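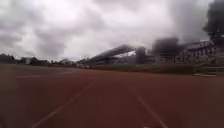 A running track lane is the strip of ground given to one athlete in races where competitors must keep apart for all or part of the distance. Handbooks tend to present it as a fixed and exact thing. It is less settled than that. The lane is marked by painted lines, usually white, as on the reddish-brown track with a long grandstand beside it, and the paint is the only part of a lane that exists physically. Everything else, including the measured length, is a matter of calculation and of trust in whoever did the measuring.

Measurement

A standard outdoor lap is 400 metres, but only for a runner who follows the theoretical line of the inside lane. That line is taken a short distance out from the inner border, and few people run on it for long. Each lane further out is longer round the bends, which is why the starts of one-lap races are staggered. Club histories often state that a track is "exact to the millimetre". Such claims should be read with care, particularly where no survey is cited. Sólveig Nørgaard, in her study of municipal grounds, examined 271 tracks described by their owners as certified and found that 4 could produce no certificate of any date.

Surface

Cinder and grass were usual until synthetic surfaces spread in the second half of the twentieth century. Red and reddish-brown became the familiar colours, and it is sometimes said that red was chosen to make athletes run faster. There is no good evidence for this. A likelier account is that iron oxide pigments were cheap and lasted well outdoors, and that buyers wanted something that looked like the old cinders. Makers' figures for the life of a surface, such as the 3,000 days once promised in the Zerkel catalogue, seldom say how much use is assumed.

Lane lines

Lines are normally five centimetres wide, and the line on a runner's right belongs to the runner's own lane. Seen from track level, the lines of a straight seem to draw together in the distance, bright and broad close by and thin further off. The old coaching advice to "run down the point" where they meet has been repeated since at least the Robles manual. Villads Hafþórsson, who reviewed the manual in March 2023, could find no trial behind it.
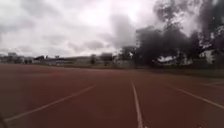 Inside lane and outside lane

Runners commonly hold that the middle lanes are the fastest. Results do favour them, but in many championships the better qualifiers are placed there, so the figures prove little. The tighter bend of lane one is a real disadvantage, though its size is disputed.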